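We use cookies to remember your settings and count visits. Accept | Manage preferences

Door cycles, hand-offs and shift notes: an interview with Kwadwo Quartey

Seddale tests small kitchen appliances for importers and retailers. Most of the work is repetition: opening, closing, turning, pressing, and writing down what changes. Until December the repetition was done by technicians. It is now shared with two-armed benches that are taught by demonstration, and the technicians have moved to other parts of the same job. Kwadwo Quartey runs the bench group. He spent nine years on the manual line before that.

The interview took place in the test hall on 24th April, between two shift changes.

Quartey starts with the procedure, because he thinks most accounts of automation leave it out. A countertop microwave submitted for a handling check goes through a set number of door cycles. For the model class on the benches now, the number is 3000. A technician opens the door, confirms that it swings freely, closes it, confirms that it latches, and repeats. Every 200 cycles the run stops for an inspection of the hinge side, the latch side and the door alignment.

"On paper a person can do it," Quartey says. "In practice a person does it for a while and then does something slightly different. You change hands. You start pushing the door shut with your wrist. By the end of the morning you are testing another motion from the one you started with, and the log doesn't know that."

The older fixed machines did not solve this. A pneumatic plunger repeats exactly, but it has to be set up for each product, and a different door height means a new bracket. Seddale had two plungers. Quartey says they were used for large orders only, and that everything else went to people.

The present benches were built by Hirvonen, an integrator that had previously supplied the hall with conveyors. Each bench has two arms with parallel grippers. The control software, Minoler, records a technician guiding the arms through a task and produces a motion the arms can repeat with small corrections. Setup for a new oven takes part of a shift, and most of that is spent on the first contact between gripper and door.

"The oval button is easy," Quartey says. "It's a press. It has one direction and it either releases the door or it doesn't. Then you have a door that is open by the width of a finger, and that's where the work is. A person hooks a fingertip in without looking. The gripper has to be told where the edge is, how hard to hold, and when to stop holding."

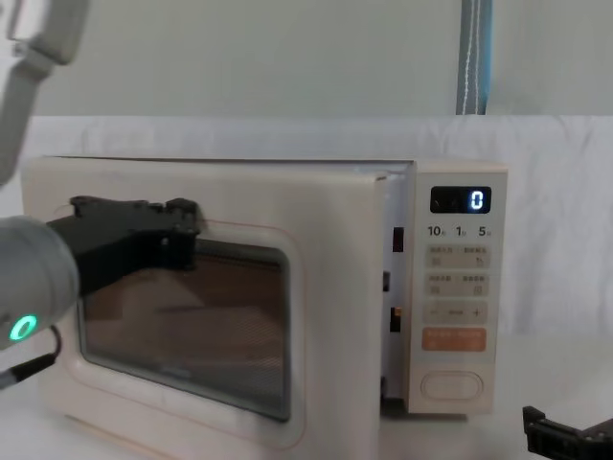 Doors with soft, rounded faces give the most trouble, he says, because there is no handle to close on and the fingers have to work from an edge. Too little pressure and the gripper slides. Too much and the arm loads the hinge sideways, so that the test begins to damage the thing it is measuring. In the first weeks the group lost two sample ovens this way. Both were replaced at Seddale's cost, and the force limit in the standard setup was lowered.

The second arm was a late addition to the plan. The original order was for single-arm benches. Technicians who reviewed the drawings pointed out that a light oven moves when its door is pulled, and that on the manual line they had always steadied the cabinet with the other hand without thinking of it as part of the task. It appeared in none of the written procedures.

"That was a useful meeting," Quartey says. "We had a forty-page procedure and the left hand wasn't in it."

He returns to this several times. In his view the largest change for staff has been the amount of writing. Things that were done by habit now have to be stated: where to hold, when to let go, what counts as a latch sound, how far a door may drop before somebody stops the run. The technicians write these notes, and each is kept with the name of the author. The file for microwaves has 96 entries. The toaster file is shorter, and the one for kettles has not been opened yet.

Some people liked this part of the change and some did not. Of the 11 technicians on the manual line, eight now work with the benches, one moved to the electrical lab, and two left. Quartey does not attribute both departures to the benches, but he says one of the two was clear about it.

"He told me he had taken the job so that he wouldn't have to write reports. I couldn't argue. The job had become a different job."

Pay was another matter. Under the old grading, technicians were paid by line, and the manual door line was in the lowest grade. Teaching an arm was not in the grading at all. For the first two months people did the new work at the old rate, which Quartey calls a mistake on management's side and partly his own. A bench technician grade has since been added. It sits one step above the manual line and includes time for writing notes.

Physical strain has gone down, by the staff's own account. The manual line rotated every 40 minutes to limit wrist complaints, and complaints came in anyway. Bench staff now stand less and handle the samples mainly at loading and inspection. They also look at screens more, and two have asked for better lighting at the review desk. The request is with the building manager.

Quartey is careful about throughput. A bench cycle is slower than a human cycle in the first hour of a shift and remains the same in the eighth. The benches also run through breaks. They do not run overnight. A bench may work only with a technician in the hall, under a rule the staff asked for and management accepted after a short trial without it.

"People assume the rule is for safety. There is some of that," he says. "Mostly it's that a failed run at two in the morning keeps failing until six. It will go on pulling at a door it has already let go of. Then you come in to four hours of data about nothing."

He gives one case. During a run on an oven with a stiff release, the bench stopped at cycle 2202 and reported a missed grip. The log showed no change in force before the stop. The technician on duty opened and closed the door by hand several times and found that it no longer sprang open as far as it had at the start of the run, so that the gripper was reaching for an edge that had moved back. Minoler had recorded a gripping error. The technician recorded a weak door spring, and the customer was sent the second finding.

That division is now formal. The bench reports what it did and where it stopped. Only a technician can enter a cause. Quartey says there was pressure to let the software suggest one, and that the group turned it down after comparing a month of suggestions with what staff had found. The suggestions were often reasonable, he says, but people began to agree with them before looking at the oven.

Training has become harder to arrange. New hires used to learn the feel of a product on the manual line, and a person who had opened many doors could tell a dry hinge from a bent one. With the benches doing the repetition, that experience no longer comes on its own. Seddale has kept one manual station open for it. Every new technician spends three weeks there before touching a bench, and experienced staff go back for a few shifts a year.

"It looks inefficient in the plan," Quartey says. "I have to defend it at each budget round. But if I close it, in five years I have people supervising a motion they have never made."

The next step is already scheduled. Hitach, which supplies the hall's storage racks, is fitting a transfer cart so that samples can be brought to the benches without being carried. Loading will stay manual for now. Placing an oven squarely on the table is easy for a person and takes seconds, and the group has not found a reason to teach it. Control panels come after that: time buttons, plus and minus keys, start keys. Quartey expects these to go faster than doors did, with one exception. Flat keys give little feedback, so a press that registers and one that doesn't can feel alike to the arm, and someone will have to decide how the display is to be checked.

Asked whether he would go back to the manual line himself, he says he still does, on the days when the station is short. He used to manage a full set between breaks. Now he stops at the first inspection point and hands it over.

Recent items
- Revised force limits for side-hinged doors
- Bench technician grade: questions from staff
- Toaster lever checks move to bench two
- Review desk lighting, progress note
- Transfer cart installation and hall access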